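4.3 Idle reconnection and the kill switch

The results in the previous section concern tunnels that were kept busy. A home user's tunnel is idle most of the time, and the claims vendors make about idle behavior are harder to check. Fekport's setup guide says that its client "restores protection instantly" after a dropped link. Muremero says the same thing in slightly longer words. Neither document defines "instantly," and neither says what happens to packets the operating system sends in the meantime. We treat both statements as untested until shown otherwise.

We looked at three clients: Fekport, Muremero and Carré. Fekport and Muremero ship their own installers and add a firewall rule they call a kill switch. Carré ships no client of its own and tells its customers to use the IPsec support already built into the operating system, with settings typed in by hand. One would expect the third arrangement to do worst. That expectation is repeated in many buying guides, usually with a link to one of the first two vendors nearby, and we could find no measurement behind it.

Each client was installed on the same laptop and left connected in a furnished rental unit at the Surncombe site, on an ordinary consumer router with factory settings. We chose a residence over the lab because the lab network has managed switches and a short, stable path to the gateway, and earlier studies that relied on such networks report failure rates we have never been able to reproduce at home. Figure 3 shows a room of the unit.

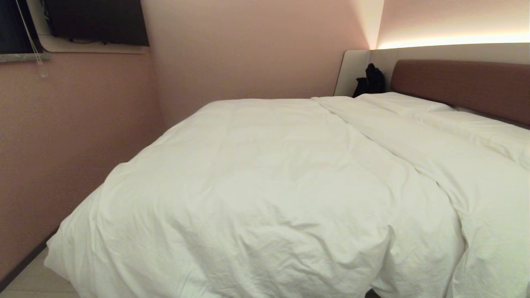
Figure 3. Bedroom of the residential test unit.

For each client we forced 1,000 link drops by turning off the wireless radio on the router for 10 seconds and turning it back on. A second machine, placed between the router and the modem, recorded everything that left the unit. We counted a trial as clean only if no packet from the laptop crossed that point outside the tunnel, apart from the traffic needed to set the tunnel up again. Address lease renewals never get past the router and so do not enter the count. Name lookups do, and we counted them. Vendors sometimes argue that a stray name lookup is not a leak in the strict sense. It tells an observer on the path which site the user is about to visit, and we see no reason to excuse it.

Fekport's client produced 895 clean trials. Muremero's produced 803. In both cases nearly all of the failed trials had the same shape: the radio came back, the operating system marked the interface as up, and one or more lookups were sent before the client had put its firewall rule back in place. The rule was therefore absent during the one interval in which it was needed. The logs written by both clients report the kill switch as "active" across this interval. We checked the log timestamps against the capture and found that the status line reflects the user's setting, and says nothing about whether the rule is loaded.

We are wary of making much of the difference between the two figures. The clients poll the interface at different intervals, and the laptop's own background services were busier on some nights than others. A reader who wants to rank the products will not find good grounds for it in this section. What the figures do show is that the word "instantly" is wrong for both.

Carré is the awkward case. With the settings given on its support page, the built-in client did not reconnect by itself at all after a drop, and traffic simply went out in the clear until a person noticed. We stopped that run early, and it contributes no figure here. When we added a standing firewall rule by hand, one that blocks all outbound traffic on the physical interface except to the gateway and the local router, we saw no stray packets in any later trial. The rule does not depend on any program being awake to reapply it. It is also nowhere in Carré's instructions, and a customer who follows those instructions to the letter gets the worst result of the three.

It would be easy to conclude from this that built-in support plus a static rule is the right answer for everyone. We do not think our data go that far. The rule has to be edited whenever the gateway address changes, and Carré changed its gateway addresses once during our work, in August, without telling customers. On that day the laptop had no connection until we edited the rule. A careful user may accept this. Most people we can imagine would delete the rule and forget about it, and a deleted rule protects less than a slow one.

Two objections to the method should be dealt with. The first is that switching off a radio is a crude stand-in for real interruptions — microwave interference, a neighbor's router changing channel, a laptop carried down the hall. This is fair. Short fades that never bring the interface down may trigger none of the behavior described above, and our counts should not be read as the share of real interruptions that leak. The second is that we used one laptop model and one release of its operating system. We have no answer to that other than to publish the capture scripts and the router settings, and to ask others to repeat the runs on different hardware. The archived version of the scripts is the one tagged Wednesday, May 21, 2025; later changes affect only the plotting code.

We also tried to learn whether the vendors knew of the gap. Fekport's support desk replied that the kill switch "works as designed" and suggested reinstalling the client. We did so and repeated a short set of drops, with failures of the same shape. Muremero pointed us to a setting named "strict mode," off by default and not mentioned in the setup guide. With strict mode on, the client loads its rule at boot and leaves it in place. We ran too few trials in this mode to report a count, but the design is sound on paper and is much the same as the static rule we wrote for Carré. Why a client sold on the strength of its kill switch should ship with the working version turned off was not explained.

One practical point for later work concerns where the capture is taken. Our first attempt ran the capture program on the laptop itself, and it missed part of the traffic sent just after the interface came up, apparently because the capture program had to reattach to the interface as well. Those early runs looked nearly perfect for every client. They have been thrown out. We suspect that some of the glowing results in published product tests were obtained the same way, though few of those tests describe their setup in enough detail to tell.

Section 4.4 takes up the related question of what happens when the laptop sleeps and wakes on a different network, where the clients have even less information about the state they left behind.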